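Heltmont Robotics Club
Guide 4: Holding a full bottle with the hand gripper

Guide 3 covered foam blocks and empty cups. A full bottle is heavier and smoother, and most new members squeeze it in the wrong place. Read this through once before you pick up the gripper. Teresa Kwiatkowski has the sign-out sheet.

What you need

One hand gripper with ribbed fingers, checked for loose screws
One sealed plastic drink bottle with a screw cap
A clear stretch of table edge
A partner to keep the log

Getting the grip

1. Stand the bottle up and open the fingers wider than the label.
2. Bring the gripper in level. The mounting plates should sit one on each side, at the same height.
3. Close slowly until both fingers touch the label. If one touches first, open up, shift over and try again.
4. Squeeze until the ribs start to bend, then stop.
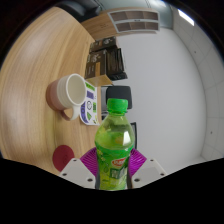

Bottle held upright, one finger on each side of the label.

Keep the fingers below the shoulders of the bottle. The plastic slopes there and the grip tends to ride up. Check that the cap points straight up before you lift.

The lift

Raise the bottle a hand's width, hold while your partner counts to 4, and set it down. Do 18 lifts, then trade places. Write down every slip, including small ones. Macarena Saavedra's team logged 76 lifts in June and the slips they had skipped would have been the useful part.

Other items can stay on the table as long as they are out of your path. Move mugs with anything in them.
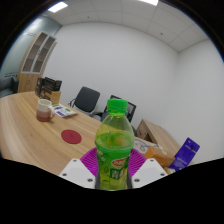 Page last changed: 2022-02-06

Common problems

The bottle turns in the grip: the fingers are closing off center. Go back to step 3.

The bottle leans toward you: your wrist has dropped. Rest your elbow on the table for the first few tries.

The plates touch the bottle: you are in too deep. Back out a little and let the ribs do the holding.

When you finish, give the log to Vratislav Šindelář and wipe down the fingers. Guide 5 moves on to soft packets.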